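Workshop notebook, Thursday, August

Got in a bit before eight because I wanted the room to myself while the kiln cooled. Sheldon had left the window open again (fine, it's August, but the wasps have opinions) and there was a film of dust on everything by the door. Wiped down, put the kettle on, sat on the stool and stared at the glaze buckets for longer than I'd like to admit.

So, the satin white. For anyone flipping back through this trying to work out where we're at: Kirsten wants a satin white for the Trallimard dinner plates that looks soft but doesn't show cutlery marks after a month of use. The old recipe, the one Clifford brought over from his garage studio, is a lovely colour and a terrible plate glaze. Run a butter knife across it and you get grey lines you can only shift with a paste cleaner. I've been calling them pencil marks. Florence calls them something ruder.

My hunch has been too much magnesium and not enough silica, so the surface ends up microscopically rough and scrapes metal off the knife. I pushed the silica up in 2 gram steps on a 100 gram base and left everything else alone. That gave me a little family of tests, which I glazed on Tuesday night's leftover stoneware tiles, and those are what came out this morning.

Opened the lid at 9:20. I know, I know, a bit early, but I had gloves on and I only cracked it first! Waited through a cup of tea and then unloaded.

Results, in the order I picked them up:

Base recipe. Same as ever. Buttery, a bit dead, marks straight away with the dinner knife. Good to have it in the firing for comparison though.

Plus 2. Can't see any difference by eye. Marks a hair less, or I'm kidding myself.

Plus 4. Now we're getting somewhere. Still satin, slightly more depth to it, and the knife line came off with a wet thumb. There's one pinhole near the corner that I think is the tile and not the glaze.

Plus 6. The knife slides. Really slides, no line at all until I leaned on it. But it's glossier than Kirsten wants, and in raking light it has that bathroom-sink shine she complained about in the spring. Ya-wen came past at this point, picked it up, and said she'd buy a whole set in it, so there's one vote.

I'd like to try something between the last two and hold the top temperature the same. If it's still too shiny I'll slow the cooling down through the part where the satin crystals grow, which is something I should have been writing down properly from the beginning. The controller log says we started dropping the minute it hit peak, so every tile in this batch had a fast cool to begin with. Florence, if you're reading this, you did tell me, yes.

Other bits from the morning while I remember:

The new bag of feldspar is from Garkley and it's a finer mesh than what we had. It clumps like mad in the bucket if you tip it in all at once. Sprinkle it over the water, let it slake, then mix. I sieved twice and still had lumps on the second pass, so give it overnight if you can stand to. Label on the bag has a different batch code as well, and I've copied that onto the inside of the lid with the paint pen.

The scale drifted again. Zeroed it, weighed the brass weight, came back after stirring and it was reading high. New batteries fixed it (I think). Sheldon reckons it's the draught from the window. We can both be right.

Slip for the jugs is too thick. I haven't touched it. Clifford made it, Clifford can thin it, and I'm not getting into the deflocculant argument before lunch.

Clay order: I've put us down for the smooth white body from Skunon, same as last time, and the groggy one only if they do the mixed pallet. The quote came back at 1,713 dollars with delivery, and I've left it under the clip for Kirsten to look at. If we want it before the long weekend someone has to ring them tomorrow. I'm at the dentist, so that someone is one of you!

After lunch I did an acid test on all the tiles, just a slice of lemon on each with a bit of cling film over so it wouldn't dry out. They'll sit overnight. I want to see if the colour shifts under the lemon, especially on the base one, which I'd bet on losing its surface. Please don't tidy them away. Last time somebody threw out my lemons and I lost the whole test, and I was not gracious about it.

I also dug out the Zacharias notebook, the green one with the broken spine, to see what we did about shivering on rims the year of the soup bowls. All that silica brings the expansion down, and the last thing I want is glaze popping off a plate edge into somebody's risotto. The flat tiles won't tell me much there. I need a proper rim, so next round goes on a couple of thrown seconds, glazed thick at the lip, then freezer to boiling water and back a few times.

To do before the next firing:
Mix plus 5, small batch, sieve it twice
Find two seconds with decent rims
Write the cooling ramp on the card and tape it to the controller
Ask Kirsten how shiny is too shiny, ideally with the tiles in her hand
Check lemons

Kiln shelves need scraping too but my wrist has had enough today.

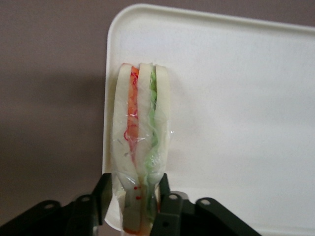
White tray, matte cream surface, rounded corner and raised rim.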